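Main à quatre doigts : la pomme roule avant la prise
Forum Sudetti > Projets étudiants > Préhension
Vu 640 fois

molness_p3
Bonjour, pour notre projet de fin d'année on doit saisir une pomme posée sur une table lisse et la déposer dans un bac. La main a quatre doigts, une caméra au poignet, et on descend à la verticale. Une fois sur deux le fruit part sur le côté dès le premier contact. On a essayé de serrer plus vite, c'est pire. La démo est en septembre. 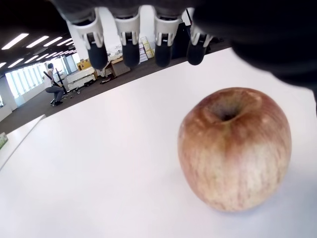

Position d'approche, doigts tendus, pomme sur la table blanche.

Faut-il changer le bout des doigts ou revoir la trajectoire ?

Ljungberg
Regardez d'abord le centrage. Sur votre photo la pomme est nettement à droite des doigts. Si vous descendez avec ce décalage, un doigt touche avant les autres et pousse. Recalez au-dessus du fruit, descendez doigts ouverts, puis fermez lentement. Chez nous : 300 ms de pause avant la fermeture, et une limite de couple basse au premier contact. Le serrage vient après.

gutcombe
mettez un tapis antidérapant dessous, réglé en 5 min

molness_p3
Le tapis est interdit par le règlement. Le recalage aide beaucoup, merci. Il reste des ratés quand la pomme est couchée, je rouvre un sujet pour ça.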